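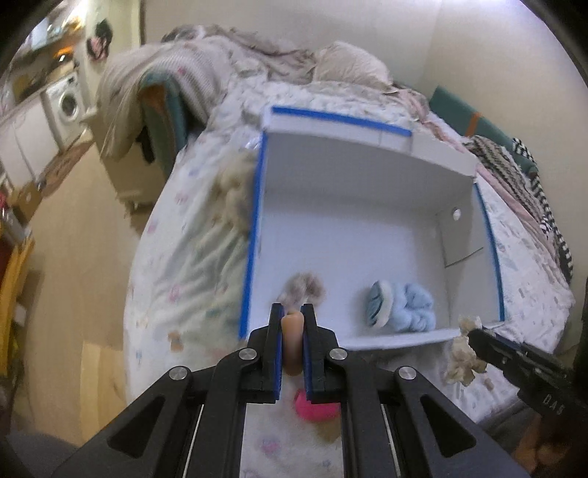
Open white box on the bed, the morning I lodged this.

Ticket 353, Gretach parcel tracking, opened Jan 21, 2025

Hi team, me again! The Gretach app still says my carton is "awaiting pickup" at the Bovgate depot, and it's been stuck on that since before I unpacked the thing (yes, it's here, it's been here for days). I've logged out and in, cleared the cache, deleted the app and put it back on. No change. The website shows the same status, so I don't reckon it's my phone.

Update: tried the 3 steps you emailed. The first two did nothing, and the third gave me error 26 and a blank grey page. Lovely.

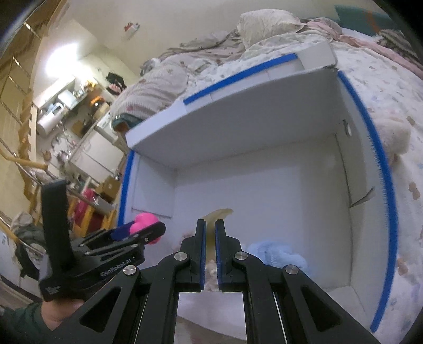 The tracking number might be the culprit. My label starts with the old Menon prefix, and your help page says those were meant to be switched over in June. You also asked for the carton style, so: white cardboard, blue strips along the rim, a small oval hole near the top of one side wall. I typed the number in with the prefix and without, and both bring up the same stuck record.

Could someone at Jamar close it off by hand? The app keeps charging me storage points for it, more than 1,000 so far, and I'd like those back please. Happy to test again whenever you've had a look, evenings are best for me. Cheers!

Status: waiting on Jamar depot support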